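Ronero Two-Finger Gripper with Ribbed Pads

Okay, so I've had a pair of these on my bench since October and I've finally run them enough to write a proper page instead of the two grumpy lines that used to be here. If you've bought arms or controllers from us before, you know how this goes. I use the gear, I tell you what I think, and then you ring up and ask me the thing I forgot to mention.

The short version: the Ronero is a good, plain, all-black two-finger gripper for small arms doing light pick and place. It's cheaper to keep running than the Ernico, it's fussier to set up, and I like the fingertips a lot more than I thought I would.

What you're getting

One gripper, one set of ribbed fingertip pads, a mounting adapter, the cable and a little bag of spare screws (keep the bag, you will want the bag). The finger plates are flat and held on with ordinary Phillips screws, so you can strip a finger down with the driver that's already in your drawer. The Ernico wants its own special key and I have lost that key twice.

Fingertips

We've been swapping tips around between the ribbed pads that come in the box and the rounded ones Madhu Shakya draws up and prints for us out the back. The ribbed pad is the better all-rounder. It tapers down nicely, so you can get into a gap beside something without shoving the whole lot sideways, and the fine ribs hang on to smooth plastic well. The rounded tip is for nudging and steadying. I wouldn't choose two rounded ones as a pair, because small parts roll off them and away under the bench!

Print lines on the rounded tips don't seem to hurt anything. I sanded one set smooth to see if it helped and the grip was a bit worse, so now I leave them alone.

Running two at once

Most people who ask about this gripper want two of them on two arms, working over the same table, and that's how I've spent most of my hours with it. We set out cups and other small bits on a dark grey top and had one arm hold while the other came in close. The bodies are boxy, so you do need to think about your approach angles. Come in steep with both and they'll knock. Lean one over and there's plenty of room.

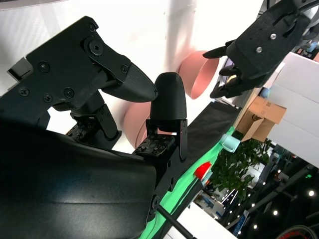
Wrist camera

The view from a camera down at the wrist is mostly gripper, and you should plan for that. The upper finger eats a big slice of the left side and you see a fair bit of housing down in the corner as well. I found it perfectly workable for the last little bit of an approach, where all I care about is where that pad is pointing. For finding things across the table I'd add a second camera higher up. The glossy housing picks up a highlight too, so if your software is touchy about shiny patches, put a bit of matte tape on it.

Controller

I ran it on the Kernel controller and on the older Vishwakarma one. Kernel is the easy path - plug it in, pick the gripper from the list, set your open and close limits and go. The Vishwakarma works fine but you have to type the limits in by hand, and it forgets them if you pull the power before saving. Ask me how I know.

I did 4000 cycles on the first gripper and 3000 on the second. At 2000 I checked over the first one and found a finger screw that had backed out a touch, so I put a dab of threadlocker on the lot and haven't had to touch them since. I'd do yours on day one.

How it stacks up against the Ernico

The Ernico opens wider, it's quieter, and the fingers come already lined up. If you're handling boxes, buy that one. For small light things the Ronero's narrower tips win easily, and a set of replacement pads is 19 dollars, so you won't be precious about wearing them out. I still reach for the Ronero first, mainly because I can fix it myself at four in the afternoon with no parts on order.

Colour is black only. I've asked about grey, and so far they're thinking about it.

Ordering

We keep singles and matched pairs on the shelf. Tell us which arm you have when you order, so we put the right adapter in the box. If you'd like Madhu's rounded tips as well, write it in the order notes and we'll print a set before it ships, which adds a day or two.

12 shares | 4 comments

We use cookies to remember what's in your cart. By continuing to browse you agree to this. Accept | Settings

Contact us | Shipping and returns | Copyright, all rights reserved | Back to top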